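Last updated: November

Notebook, Skornometti build (VR side)

Long session on the headset port and I think the lantern level is finally playable start to finish! Frame rate sat at 70 in the village and dropped to 29 the second the fog rolled in over Vetdale, so the fog is getting cut way back before the Osia folks see it. Also the title music still loops twice if you skip the intro (sorry, that one's mine).

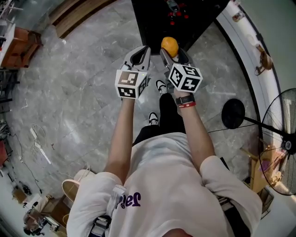
Grabbing is the thing I keep going back and forth on. Right now the game snaps any item straight into your palm, and it feels cheap, like a magnet. I'd much rather have small stuff like the market fruit sit right out at the tip, the way that orange is held in the gripper jaws, with a bit of wobble if you swing your arm too fast. Tried it with 2 items so far, the apple and the key. Apple is lovely. Key spins like crazy and I have no clue why, maybe the collision box.

Still to do: snap turning, left-handed menu, and the Damgaard boss door that opens backward. Save slots are stuck at 5 for now and I'm fine with that. Going to poke at the key again after lunch.

Contact | © Skornometti dev notes | Back to top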